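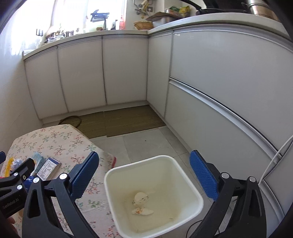 Workshop notebook / Waste and bins

Search entries Search
Home Notebook Benches Materials Stores Archive
Reading time: 4 min

17 July 2020

Kitchen waste, Ralby unit. Continuing from the bag trial, which is written up under Materials.

Started with the cream-white bin, the square one with the rounded corners. It had very little in it: a white rounded thing in see-through wrapping with dark flecks, a crumpled piece of something like tissue with an orange-brown stain toward one end, and one small brownish scrap. I left it as it was and did the paperwork first.

Empty weight of the bin is 1245 g on the Poirier scale. The old stock sheet says 1443 g, but that was with a lid and this one is open on top. I have corrected the sheet and put a note next to the old figure so it doesn't get copied back in.

Shape. The walls narrow toward the bottom, so the floor is a good deal smaller than the mouth. This matters for the bags. A bag cut to fit the rim bunches up at the base, and wet stuff gets held in the folds. A bag cut to fit the base won't go over the rim at all. The Hellero liners are straight-sided and do the first of these. I folded one corner under before dropping it in and that was better, but I wouldn't want to explain it to everyone who changes a bag.

The inside walls have a yellowish look next to the rim, which is paler. Tried to decide if it's staining or just the plastic. Washed a strip down one side with dish soap and a sponge, then the same strip with baking soda paste left on for twenty minutes. No change that I could see either time. Calling it the plastic for now. If the second bin from Kidarthorpe has the same color inside when it's unpacked, that settles it.

Rim is thick and easy to get hold of. No sharp molding line under it, unlike the gray ones in the shop, which catch the bag and tear it. I ran a liner around the whole edge three times and it didn't snag.

Position. It stands on the kitchen floor next to the table with the sprigged cloth. Good for clearing the table, since you can sweep crumbs straight over the edge. Less good when the lower cabinet doors need to open. Moved it 246 mm out from the table, tried the doors, moved it back. The doors clear it if the bin is turned square to the table and pushed up close. Put two bits of masking tape on the floor for the corners. Please leave the tape down until the end of the trial.

The packages on the table are not waste. They need to go in the cupboard before anyone wipes down.

Sorting. Tissue and wrapping both go in general. I know the stained paper could go to compost in theory, but the compost pail is out in the yard and people won't walk there for one tissue. Food scraps still go in the pail.

Liner use since December stands at 287 for the whole unit, shop included. That seems high for the amount of waste. My guess is that bags are being pulled when they're a third full because of the smell, and it's the food that smells. Would rather fix the food than buy more liners.

To do:
- empty and wash the bin, dry it upside down on the rack
- weigh contents each evening before the bag goes out, grams, in the blue book
- ask Hellero if they make a tapered liner, and the minimum order
- unpack second bin, compare inside color
- put the packages away
- new label for the compost pail, the old one has washed off

Later, same day. Bag in, corner folded, bin back on its tape marks. Scale battery is low, there's a spare in the drawer under the kettle.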